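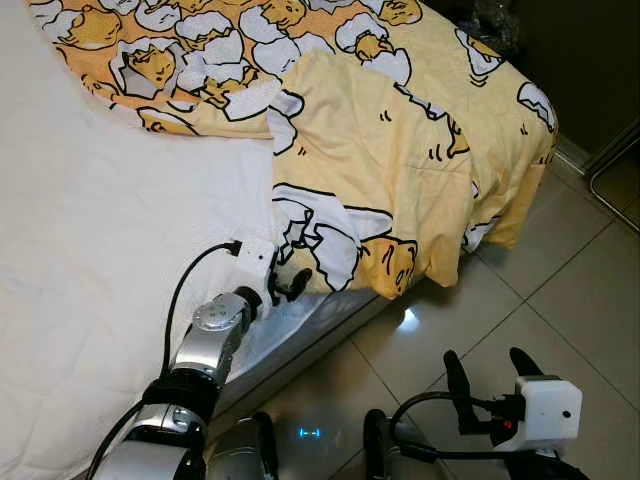
The Zosent with its left gripper on a corner of the egg-yolk duvet.

December 28, 2019

I have wanted somebody else to make my bed since I was old enough to be told to make it. So when Homberg started offering the Zosent on a monthly home plan, I read the whole brochure twice and then read the contract, which was a lot less fun. The plan costs $586 a month with a 7 month minimum. You can also buy the thing outright, but the price is "on request," and I've learned not to request those.

Let me start with what I like. It has two arms! I know that sounds like a low bar, but the Batar kit I looked at back in May had one, and a duvet is a two-handed job. Try it with one hand behind your back sometime. You end up walking around the bed like you're looking for your keys. With two arms you can at least imagine one of them holding a corner while the other one goes after the part that's hanging off the side.

I also like that it goes for the corner. That's how I do it too. Grab the middle of a duvet and you just get a lump, but a corner gives you something to pull against, and everything else sort of follows (or slides onto the floor, depending on the morning). Those black fingers can pinch an edge, and for bedding I'd take that over a big strong hand any day.

Now for my gripes. The cables! Each gripper has a little white sensor box on it, and each box has a black cable that loops out into the open. I own sheets, a fringed throw and a bathrobe with a belt, and I can picture every one of them getting caught in there. For this kind of money I want those wires tucked inside the arm. Ibrahim sells a fabric sleeve for arms like these, and I think Homberg ought to throw one in.

My other gripe is the way the plan is sold. The brochure says "bedroom care," and to me that means pillows, sheets, the fitted corner that always pops off, the works. Read the contract and the basic plan covers duvets and blankets only. Pillows are an add-on. Who has a bed with no pillows? The setup visit is extra as well, and it takes 2 hours, so plan to be home.

Would I sign up? At this price, no. I can make a bed badly for free. But I'd love to see Homberg offer it by the week, for people getting over surgery or anyone with a bad back. My mother would have used it after her hip operation, and she'd have bossed it around all day long. Put the pillows in the basic plan, hide the cables, drop the minimum, and I'll happily read that contract again.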